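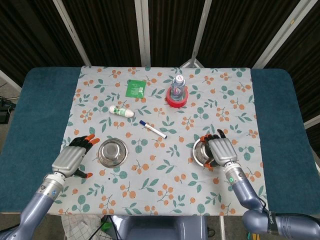
October 31, 2024

Bat bench, mostly. Starting this while the glue sets on the Skilach handle so I don't stand there poking at it.

First thing, the Brusano blanks. They came in Tuesday and I've had them leaning in the rack by the inside wall, and I finally went through them with the mallet this morning. Mixed bag! Two of them have a lovely ping right from the shoulder to the toe, one is fine, and one sounds like I'm hitting a loaf of bread. I put the bread one through the press again, light pass, and it came up a bit but only down near the toe. The middle is still dull. I pencilled a D on the back of it. Please don't shape it for anybody's match bat until we've talked, I'd sooner make it into a short-handled practice bat, or one of those skinny things for catching drills that the Skilach juniors keep asking for.

Grain on the best one is straight and fairly wide, with a little brown streak of heartwood up the left edge. I know people turn their noses up at the brown. I don't care, I've had some crackers out of blanks like that, and this one is going to be mine if no one claims it by the end of November. (It will be claimed. They always are.)

Press settings. I keep meaning to write these up properly and instead they live on bits of masking tape stuck to the frame, and half of those have fallen off. What I did today: first pass light over the whole face, rest it overnight in theory, which in practice was the length of lunch, then a firmer pass on the face, then the edges by hand with the round hammer. I went too hard on the edges on the second blank. There's a ridge you can feel with a thumbnail if you run it down from the splice. Should sand out, I think, but it means losing a little width there and it wasn't a wide one to begin with. Lesson for me, again, same lesson as September: do the edges with fresh arms, before the face, or leave them till morning.

Skilach handle. This is the bat with the crack running down from the splice on the right-hand side, the one that came in with electrical tape wound round it from shoulder to sticker. Taking the tape off took longer than the repair. Underneath it the crack was cleaner than I'd been told, no dirt packed in, so I opened it with the thin wedge, worked the Ots in with the flat brush and closed it up with the long clamps. A little squeezed out the back. I wiped it while it was soft, which I forgot to do last time and then spent a whole evening with a scraper.

I'm still undecided about the Ots glue. It spreads nicely and it gives you time to fuss with the alignment, and I am a fusser, so that suits me. But it stays rubbery much longer than the old stuff in a cold shop, and the shop is cold. I had the heater going by the bench all afternoon and the scrap I glued for a test piece was still bending at the joint at tea time. The binding can wait for tomorrow. If anybody is in before me, do NOT take the clamps off to have a look. Look at the test piece instead, that's what it's for, it's on the windowsill.

Handle was also a touch out of line when I sighted down it. Hard to say if that's the crack or if it left the factory like that. I pulled it back as far as it wanted to go and stopped there. It'll play straight enough, and the owner bats at nine.

Knocking in. So the argument from last week about hand mallet versus the machine, I tried to settle it and I've only made it worse. I took the pair of finished bats from the last batch, same supplier, close enough in weight, and gave one of them the hand mallet and one the machine. 500 hits each on the face, same spots, edges at an angle the way we always do. Then I went out the back and threw an old ball down onto each with the tennis racket trick and looked for seam marks.

The hand one marked less near the edges. The machine one marked less in the middle. Which is no help to anyone! My guess is the machine hits the middle at the same strength every time and I don't, I drift, I get bored and start listening to the radio. On the edges I can feel when the ball of the mallet is rolling off and the machine just bangs away. So maybe machine for the middle and hand for the edges, and I'd bet you money that's what everyone else has been doing for years. I want to repeat it with the new blanks once they're shaped. Two bats is no kind of sample and I know it.

Also my elbow hurts.

Oil. We're down to the last of the Gasta tin and there's a skin on it. I peeled the skin off and what's under is fine, smells right, goes on thin. I did a light coat on the face, edges and toe of both finished bats and stayed well clear of the splice and stickers. Laid them flat, face up. One of last year's came back to us soaked through like a biscuit in tea, somebody had stood it in a saucer of oil over the winter, and it weighed more than my dog. Should we put a little card in the sleeve with each bat? One coat, a rag, lie it flat, leave it alone. I'll draft something. New tin of Gasta on the shopping list, plus thread for binding, the waxed kind, and rubber grips in any color except the lime green because we have a drawer full of lime green.

Toe guards. Tried the thicker rubber on the practice bat with contact adhesive. Trimmed it with the new knife blade and got a really neat edge, very pleased, took it round the shop to admire it and then noticed I'd glued it on with a bubble at the front corner. Peeled it, cleaned it, did it again. Second go isn't as neat but there's no bubble. Roughing the toe with the coarse paper first made a big difference, it grabbed straight away. Leave the clamp strap on it till morning.

Weights. The scale is reading high again. I put the brass weight on it and it was over by 5 grams, then I moved it off the wobbly end of the shelf and it came good. So anything weighed since the shelf got moved is suspect, and that includes the numbers I wrote on the backs of the last batch. I'll redo them. If you've quoted a weight to anyone this week, maybe ring them, or maybe wait till I've redone them and then ring them.

Sander: belt is tracking left. I nudged the knob and it tracked right. I nudged it back and it tracked left. Left it there and used the spokeshave, which I like better anyway, though the shavings are all down my socks.

Orders. The away team that borrowed our bats in the summer wants 4 made up for the spring, all long handles, medium weight, low middle for their slow wickets. I said yes before looking at what we have. With the D blank out of the running and the nice one under my eye, that means another order from Brusano. I'll ask if I can go and pick them myself this time, tap a few before I pay. Their price list has gone up and the grade names have changed too, so what used to be the second grade is now called something grander and costs the same as the old first.

For tomorrow: check test piece, then clamps off and first layer of thread on the Skilach bat. Reweigh the batch. Sand the ridge on the second blank and see what width is left. Sharpen the drawknife, it's tearing at the shoulders. Find the lid to the Gasta tin, I've got a plate sitting on it.

Glue still tacky at ten past six. Heater off, going home.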